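Ticket 721: Hand-held gripper drops out during open day demo
Status: Closed
Opened: 08/07/2022
Site: Pendell, ground floor demo room
Equipment: Flerken hand-held gripper, Tôn recording software
Reported by: Trumgate demo desk
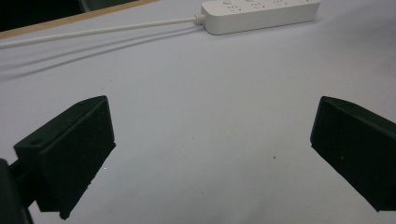 Problem

During the morning visit the gripper lost its connection to Tôn while guests were taking turns with it. The fingers still opened and closed by hand. The recording stopped each time, and the screen went back to the start page with the message "device not found." It came back without help after a short wait, then dropped again when the next guest picked it up.

Two groups were affected. The second group got the talk and the slides but no hands-on turn.

What we expected

A guest picks up the gripper, squeezes, moves a block to the tray and sets the gripper down. Tôn saves the run and plays it back on the wall screen. This worked in all the April rehearsals.

Log

Entry 1. Restarted Tôn. Gripper found right away. Lost again on the first squeeze.

Entry 2. Restarted the laptop. Same result. Checked the sleep settings while it was coming up, and they were off as they should be.

Entry 3. Swapped the data cable for the spare from the Flerken case. Held through 4 test runs with the gripper kept low over the table. Dropped when it was lifted to shoulder height. One of the taller guests had been holding it that way, which we had not tried in rehearsal.

Entry 4. Plugged the gripper straight into the laptop and left the hub out. No drops at any height. Put the hub back in and the drops came back. Tried the hub on a different outlet, no change.

Entry 5. Took the hub's own power adapter out and fitted the one from the Trumgate office kit. No drops in a long run with plenty of squeezing and lifting. The old adapter fits loosely at the hub end — a light tug on the cord is enough to cut it.

Cause

Loose plug on the hub adapter. Lifting the gripper pulled the data cable, the cable moved the hub, and the hub lost power. The original data cable was tested again afterward and is fine.

Fix

Replaced the adapter. Taped the hub to the underside of the table so the cable can't drag it. The afternoon visit ran with no dropouts.

Still to do

Order a second adapter for the Flerken case.
Add a shoulder-height lift to the setup check.
Tôn takes up to 2 minutes to find the gripper after a dropout. Opened a separate ticket for that — not urgent.
The building guide still lists the demo room under its 1958 room name, and one group went to the wrong floor. Passed to the Pendell front desk.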